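Beddoe Two-Arm Practice Bench -- Setup and Research Notes

Sold by Morkonitz. Page updated Jul 24, 2023

Okay, so a lot of you have been writing in to ask what the Beddoe bench is really for, and whether the method we keep going on about comes with it. It does! The bench and the method grew up together, and I've spent more of my life on both than I'd like to add up.

The short version of the method, which we call Visier, goes like this. You teach a pair of arms a task by steering them through it by hand, and you save every run. Everybody does that part. What we changed is how the runs get picked for training. We used to throw all of them in, the good, the sloppy and the ones where somebody sneezed. Visier looks at the stretch just before the grippers touch anything and scores how much the two arms disagree about where they're headed. Runs with a messy approach get a low weight, and clean ones get a high weight. Then you train the way you always did.

We tried it on flat, awkward household things -- picture frames mostly, plus a few boards and trays. Frames are wonderful for this (and maddening). They're wide and thin, they lie flush with the table, and glass throws glare right into an overhead view. One gripper can drag a frame all day long, but lifting it neatly is a job for both arms.

With 300 saved runs, the weighted training beat the plain kind on 21 of our frame and board layouts. It did worse on 2, both with the frame shoved up close to the back wall, and I still don't have a good explanation for those. My hunch is that people slow way down near a wall and the score reads that as messy. We're redoing that part of the score for the Arurton release, so please don't build your whole project on the wall numbers.

What's in the box:
Two arms with parallel grippers
Wrist camera for each arm
Front mounting bar and side rails
Three wall panels
Tabletop board
Visier software and our saved frame runs

Power supplies ship separately, and you'll need your own computer.

A few things I get asked a lot. Yes, the tabletop gets scuffed. Ours looks like somebody skated on it, and we've never swapped it out. The walls should go on before you record your first run, because taking them off later changes the background in every view and you'll be starting over. And leave slack in the cables! I had mine pulled snug back in June, very tidy, and the wrist kept tugging at the end of its reach. Wide ugly loops are what you want.

Approach poses over the frames and the board:

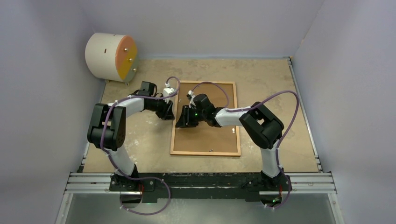
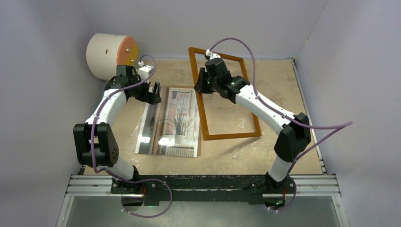 For your own objects, I'd start with 3 layouts and keep them boring until the scores settle down. Move the object a little, record again, and check the approach plot after each batch. If the two lines on the plot wander apart early, have the same person redo those runs before anyone else takes a turn. Mixing operators is fine later on, but in the first batch it makes the scores very hard to read.

The software runs without the bench too, so if you already own a pair of arms you can buy the Visier license alone. You'll have to enter your own arm measurements, and the setup screen for that is clunky -- I wrote it, I'm allowed to say so. Pick "software only" at checkout and the shipping charge drops off.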